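Garance Desk Handling Set: data card
Version 2, Jul 25, 2018 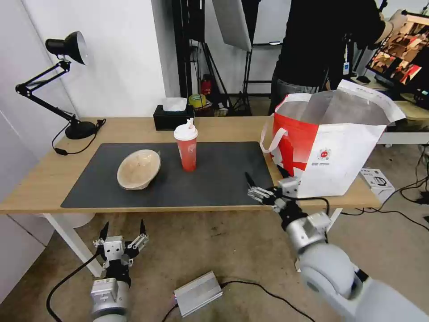

Leonie Oberholzer wrote in reply to the first version that the card listed every joint angle and left out who now stands at the packing desk, and for how long. The section on staffing was added in response.

Contents
2553 episodes of two-arm handling at a desk: cups, bowls, shopping bags. Each episode holds head camera video, arm and hand joint positions, and a text label for the task.

Intended use
Training and testing of pick and place policies for the order packing desks at Drastura. Not suitable for estimating cycle times. Operators were told to work slowly.

Staffing
Before the trial, packers at the Benavides site worked the full shift at one desk. During the trial they moved to setup, labeling and fault recovery, 40 minutes per turn. Pay grades did not change. Packers reported less lifting and more waiting. Two asked to return to manual packing and did so.

Known issues
- Hand joint values drift in long episodes.
- Labels for failed grasps were written by 3 people and differ in wording.
- People may appear near the desk. Faces must be masked before any release outside Dulano.

Next version
Planned for November, with turn lengths logged per episode.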